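Home Explore Notifications Log in

We use cookies to keep this site working. Accept all / Manage choices

Munther Qaisi
October 15, 2020

Thread on alternator whine in an estate car with an aftermarket amplifier. Customer complaint: a rising tone through the front speakers, tracking engine speed, present at any volume setting.

3 replies 5 shares

First check was the ground. Amp was bolted to the seat rail with the earth lead on a painted seat bolt. Resistance from the amp's negative terminal to the battery negative post was far too high for a cable that short. Moved it to bare metal on the floor pan, star washer, sealed after tightening.
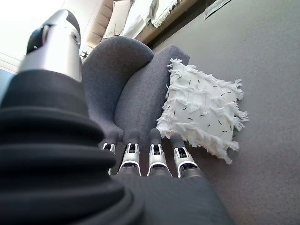
Whine dropped but didn't go. Pulled the RCA leads at the amp and fitted shorting plugs. Silent. So the amp and its supply were fine, and the noise was coming in on the signal side.

Head unit is a Flosar, fitted in April by someone else. Its chassis earth went to the factory radio loom, which shares a thin return with the heater panel. Ran a separate earth from the radio cage to the bulkhead stud. Better again.

1 reply
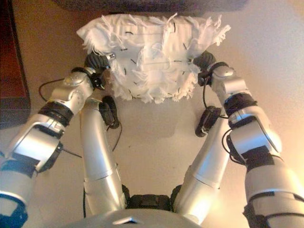
Next, cable routing. Signal and power were both down the nearside sill, taped together for most of the length. Power stays nearside. New RCA run goes down the offside sill and crosses the power feed once, at a right angle, behind the rear seat.

Cristian Castaño asked why I don't just fit a ground loop isolator. The cheap ones roll off the bass, and the fault stays where it is. I'll use one on a factory radio I can't re-earth.

2 replies 4 shares

Gains were next. Previous installer had them near maximum with the head unit output turned down. Set the head unit to three quarters, played a 248 Hz tone, brought the gain up until the scope showed clipping, then backed off. Noise floor fell with it. 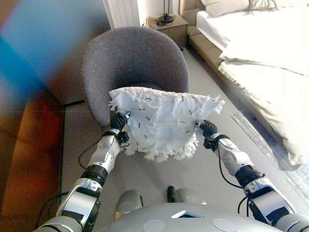 High-pass on the front doors was off altogether. Now at 80 Hz. Sub low-pass matches. Roughly 200 Hz was where the door cards buzzed, so both got foam tape behind the clips.

Final check: engine running, headlights, heated rear window and blower all on, volume at zero, then at normal listening level. No whine at idle or at 3,000 rpm.

Parts used: one RCA lead, two ring terminals, a metre of earth cable, foam tape. Amp and speakers unchanged.

7 replies 12 shares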